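Aug 7, 2019
Notebook 3, bench room, Marnbridge

Panel joint and finish check, gray boards for the Alby display.

Started with the boards from the Jutitz delivery. Stacked flat overnight on the long bench with battens between them, no weight on top. Bow measured with the straightedge on the back face, corner to corner. All acceptable except the one marked J in pencil, which rocks on the diagonal. Put that one aside for cutting into small parts.

Board length on the drawing is 1,796 mm. Length on the delivery note is also 1,796, but the run of the wall is 2,479, so one full board and one cut board per row. The cut piece comes out at 683 before any allowance for the joint. Naima Berrada had written 700 on the cutting list. I left her figure in as the rough size and will trim to fit on the wall. Saw fence needs resetting first - it drifted again on the last job.

Second item was color. Under the window the grays look like one paint. Under the bench lamp they separate, and I can't tell yet how much is pigment and how much is the angle of the light. Younis mixed both tins from the same recipe but in different weeks, and the first tin was stirred by hand. Sheen to be compared with both boards lying the same way up and turned to the same side of the lamp.
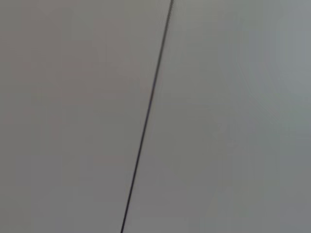 Fig. 1. Dark line on the diagonal, warmer gray to the left of it, cooler gray to the right.

For the joint itself, the options are still butt, shadow gap, or a cover strip. A cover strip is quick but it catches dust and Alby asked for a flat wall. Shadow gap at 3 mm is my preference. It hides a small step between faces, and a small difference in color reads less when there is a dark break between the two. Edges must be painted before assembly, two coats, sanded lightly between. Raw edge inside the gap will show from the side.

Butt joint only if every board comes from one tin. Not practical with what is on the shelf.

To do:
Reset saw fence, cut a test strip from board J.
Box the two tins together, stir on the drill, repaint one offcut.
Check the offcut by daylight and again under the lamp.
Ask Naima whether the 700 includes the end return - if it does, the drawing is wrong and the row needs redrawing before anything is cut.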